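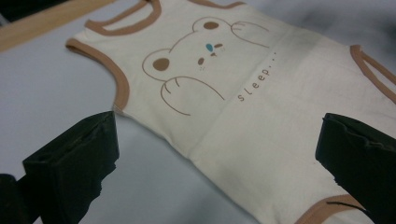

Figura 7.1 Peça de bebê sem mangas, em malha creme com viés castanho e um urso estampado no peito.

Capítulo 7
O preço do que é pequeno

Quem compra roupa de bebê pela primeira vez costuma passar por um momento de perplexidade diante da etiqueta. A peça tem um quinto do tecido de uma camiseta de adulto, vai servir durante algumas semanas e custa quase o mesmo. O comprador desconfia de roubo. O economista, que desconfia de tudo por obrigação profissional, pede para ver a planilha.

Este capítulo trata da formação de preços: como as empresas partem de um custo (às vezes), de um concorrente (muitas vezes) ou de um palpite do dono (mais do que os manuais gostam de admitir) e chegam ao número impresso na etiqueta. No capítulo anterior vimos os custos fixos e variáveis como se morassem em gavetas separadas. Agora eles terão de conviver.

7.1 O tecido é a parte barata

Considere a Fomeck, confecção de médio porte que produz uma linha infantil em lotes de 3.000 peças. Quando a empresa contratou Ngaio Harawira para rever sua tabela de preços, a diretoria estava convencida de que o problema era a malha. Trocara de fornecedor duas vezes e discutia uma terceira troca com o entusiasmo de quem vai mudar de dieta em dezembro.

Harawira pediu os custos por etapa. A malha respondia por uma fração modesta do total. O grosso estava na costura, e a costura tem um defeito do ponto de vista contábil: não encolhe junto com o cliente. Uma cava de bebê precisa ser cortada, virada e arrematada como qualquer outra, e a curva apertada pede mais atenção da costureira. Modelagem, etiqueta, embalagem, inspeção e frete também pouco se comovem com o tamanho da peça.

Chamamos de custo por operação aquele que depende do número de tarefas executadas, e de custo por volume aquele que depende da quantidade de material consumida. A confusão entre os dois é antiga e rende bons honorários a consultores.

7.2 A margem e seus mal-entendidos

Suponha que uma peça custe 100 à fábrica e que o varejista Hotetis acrescente 30 por cento sobre esse valor. O preço final é 130. Muitos estudantes, e um número desconfortável de gerentes, dirão que a margem é de 30 por cento. Trata-se do markup, calculado sobre o custo. A margem se calcula sobre o preço de venda e, neste caso, fica em pouco mais de 23 por cento. A diferença parece pedantismo até o dia em que alguém oferece um desconto de 30 por cento achando que vai empatar e vende a 91 o que lhe custou 100.

A rede Bepari, que voltaremos a encontrar no capítulo 9 em circunstâncias piores, fez exatamente essa conta numa liquidação. As lojas ficaram cheias e o gerente comercial recebeu elogios - por escrito, o que mais tarde foi inconveniente.

7.3 Quem decide não é quem usa

Resta o lado da demanda. O usuário da roupa infantil não escolhe, não paga e não tem opinião conhecida sobre ursos. Quem compra são os pais, os avós e os colegas de trabalho que fizeram uma vaquinha, e cada grupo reage ao preço à sua maneira. Pais do segundo filho são notavelmente sensíveis a ele. Já quem compra presente tende a evitar a opção mais barata da prateleira, por razões que a seção 7.5 discute com a ajuda da teoria da sinalização.

Ao terminar o capítulo, o leitor deverá saber distinguir markup de margem, separar custos por operação de custos por volume e estimar o efeito de um desconto sobre o lucro. O caso da fábrica de Flillthorpe, na página 31 do caderno de exercícios, retoma os três temas e traz uma planilha com um erro proposital. Os demais erros são do autor.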